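4. What I found when I asked people about their extractor fans

4.1 How the visits went

I should say straight off that I didn't set out to study extractor fans. The project began as a look at damp in older terraced houses, and the fans crept in because every conversation about a black patch on a ceiling ended up in the kitchen or the bathroom, with both of us staring at a plastic grille. By the time I'd done the first few streets in Cevcombe I had more notes about fans than about walls, so I gave in and rewrote the question sheet.

In the end we got into 173 homes, which was more than Rodica Manole and I had dared hope for when we were stuffing letters through doors in January. Bianca Stanciu did most of the visits on the hill side of town and I did the flat part, which I'll admit was the easier end (my knees are grateful). Each visit had the same shape. We'd sit down, go through the sheet, ask when the fan had last been cleaned, and then ask if we could take the cover off. Almost everyone said yes. A few people said yes and then went rather pink.

The sheet itself is in Appendix B, but the questions that matter for this section are the ones about cleaning, noise and where the air goes. I also asked people to tell me in their own words what they thought the fan was for, and I'm very glad I did, as the replies turned out to be the best part of the whole thing.

4.2 What people think the fan does

Nearly everyone said "smells". Steam came a long way behind, and grease hardly came up at all until I took the cover off and we were both looking at it! I'd gone in assuming that people who cooked a lot would be quicker to mention grease, and I was wrong about that. The keen cooks talked about smells just as much as the people who mostly lived on toast.

This matters for upkeep, because if you believe the fan is there to deal with smells then you'll turn it on for fish and leave it off for pasta. One man on the lower road told me he never bothered with it for boiling "because water doesn't smell of anything", and he had a line of mould above the window as long as my arm. I liked him very much and we had a long talk about his gutters, which were also in a state, but I'd have liked to get to him ten years earlier.

There was a muddle, too, over hoods that send the air outside and hoods that push it through a filter and back into the room. Plenty of people had the second kind and thought they had the first. You can't blame them, as the outside looks much the same and the leaflet went in the bin with the previous owner. In homes with a recirculating hood I asked about the charcoal filter, and for a good many of the people I spoke to it was news that such a thing existed.

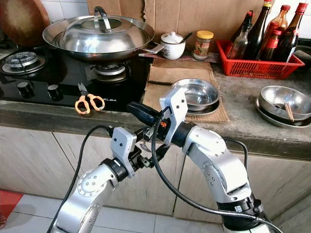 Figure 4. Gas burners and a covered wok on a stone worktop.

I'd also asked about the order people do things in, and whether the fan goes on before the hob, with the hob, or once the windows have started to mist. The last of these was by far the most common answer. Bianca had the bright idea of asking people when they turned it off again, which I hadn't thought to put on the sheet, so we only have that for her half of the town. Most of hers switched it off the moment the food was on the plate. If I were doing this again I'd ask it of everyone, and I'd ask it first, since a fan that's off while the kitchen is still full of steam isn't doing a great deal for the ceiling.

4.3 Cleaning, and the fibs we tell about it

Now, cleaning. I want to be fair to people here because I'm no saint myself, and my own filter was a disgrace when I went home and looked at it after the first week of visits. But the gap between what people said and what we found under the cover was wide enough that I don't think the spoken answers can be used on their own. Somebody who says "every couple of months" may well mean they've thought about it every couple of months.

So we scored the covers and filters as well. The scale is a simple one that Oana Roman had used in an earlier job looking at laundry vents: clean, dusty, clogged. I know that three steps is coarse. We did try a finer version on the first 14 homes and found that Bianca and I couldn't agree on the middle of it, even standing side by side with the same filter in front of us, so we went back to the coarse one and rescored those homes from our notes. I'd take a rough scale we both use the same way over a fancy one we don't.

Bathroom fans were worse than kitchen ones, and I hadn't expected that. I think it comes down to where they are. A kitchen filter sits at nose height and drips on you eventually, whereas the bathroom fan is up on the ceiling gathering fluff and you'd need the steps to get at it. Several of the older people told us they'd stopped cleaning theirs when they stopped going up ladders, which is perfectly sensible of them, and I'd much rather they had a fluffy fan than a broken hip. Nelu Sârbu, who read a draft of this, made the point that landlords could simply add it to the yearly visit, and I've put that in the suggestions at the end.

4.4 Noise

Noise came up so often without being asked about that I moved it higher up the sheet. People hate the sound of their fans. They hate it enough to leave them off, and they hate it more as the fan gets older and dirtier, and then they clean it less because they're not using it. You can see how that goes.

We had hoped to measure this properly and borrowed a sound meter, but I made a mess of the early readings by holding it at different distances (entirely my fault, I was trying to write at the same time) and I've left those figures out. What I can report is what people told us. They put up with a steady hum fairly well. Rattles they can't bear. A rattle often comes from a loose cover or a flap on the outside wall banging in the wind, and it was a real pleasure to be able to push a clip back in and hear the thing go quiet. Strictly speaking I was there to ask questions, so I noted each home where I'd meddled and kept those out of any later comparison.

Two models turned up again and again, a Dunar ceiling fan in the bathrooms and a Sustau hood over the cooker, mostly because one builder had done up whole rows of houses at once. I can't say anything useful about whether either is better than the rest. They'd been put in at the same time by the same people, and where one had a kinked duct its neighbours usually had the same kink. The Ardeleanu flats were the odd ones out, with a single shared shaft, and residents there had much more to say about each other's dinners than about their own.

4.5 What it costs to leave it

The money side is thin, and I'd rather say so than puff it up. We asked everyone whether they'd paid for any repair to do with damp in the kitchen or bathroom, and what it came to. Lots of people couldn't remember, or the cost was rolled up in a bigger job. The largest bill anybody could show us on paper was for 3,000 pounds, for replacing a ceiling and the joist ends above a shower, in a house where the duct had come off in the loft and had been blowing wet air onto the timbers. Rodica Avram, who owns that house, has kindly let me mention it by name, and would like it known that the new duct is held on with a proper clip.

I wouldn't hang too much on one bill. A duct coming loose is a different sort of trouble from a filter needing a wash, and washing the filter wouldn't have saved that ceiling. But both would have been found by somebody getting up there and having a look, and in most of the homes we went to, there had been no look of any kind since the fan was fitted.

4.6 Things I'd be careful about

Everybody in this study agreed to let a stranger in to talk about damp. That probably tilts things towards people who already had a patch they were worried about, and we heard from neighbours that some people had stayed away because they were embarrassed by theirs, so it may tilt the other way too. I can't tell you which pull is stronger.

The visits were all made in cold weather, when windows are shut and fans have the most to do. I'd expect summer answers to be different, particularly on when the fan goes on, and Rodica Manole is keen to go back to a handful of the same homes and check. We also only saw each fan once. A filter that was clean on the day may have been washed that morning in our honour (one lady told me as much, and gave me a slice of cake as well), and there's no way of taking that out of the scores.

The next section takes the homes with mould in two rooms or more and sets the fan scores beside the readings from the damp meter, which I'm happy to say Bianca was in charge of.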